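Search this site Search Go

Teaching a cloth pick by remote control

Cloth is harder to demonstrate than a box or a cup. It changes shape every time you let go of it, so the demonstrations have to cover a lot of shapes. These steps are for a two-finger gripper with a wrist camera, driven from the Drester hand controller and recorded in Tipoki.

1. Clear the work surface and turn on the same lights you will use later. On a glossy top, expect some glare in the wrist view. Leave the exposure fixed.

2. Set the controller to slow mode. In the Tipoki settings, scale hand motion to 54 percent. Full scale is fine for the long move across the table but too jumpy near fabric.

3. Start the recording before you move the arm. Wait for the green light, then go.

4. Open the fingers all the way while you are still well clear of the cloth. Bring the arm in so that the hem sits over the gap between the tips.

5. Stop short of contact and check the wrist view. If the hem is closer to one finger, shift the wrist sideways a little and check again.

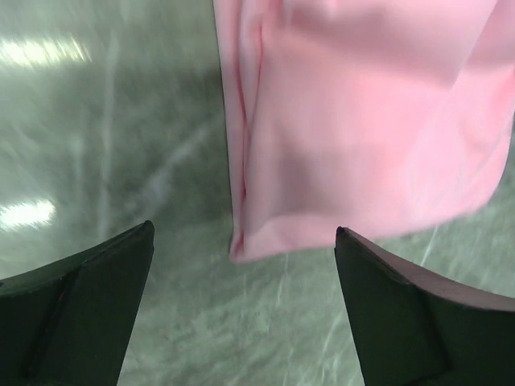 Wrist view, fingers open, hem still clear of both tips.

6. Move in until the hem is between the fingers, then close slowly. Keep your hand still during the close. A twist here gets copied by the trained policy, and you will see it in every grasp.

7. Pull back a short distance. If the cloth slips out, open, back off and try again in the same recording. Tag it "retry" so it can be sorted later.

8. Release, stop the recording and change how the cloth hangs before the next one.

Zuzanna Zieliński recorded 246 demonstrations for our first cloth set in July and kept 92. Most of the ones she dropped had a pause of several seconds before the close. Trim pauses in Tipoki if you can, or record again.

Save each batch to the Grelum folder with the cloth color in the name. The uploader stops at 2,000 files per folder, so start a new one before then.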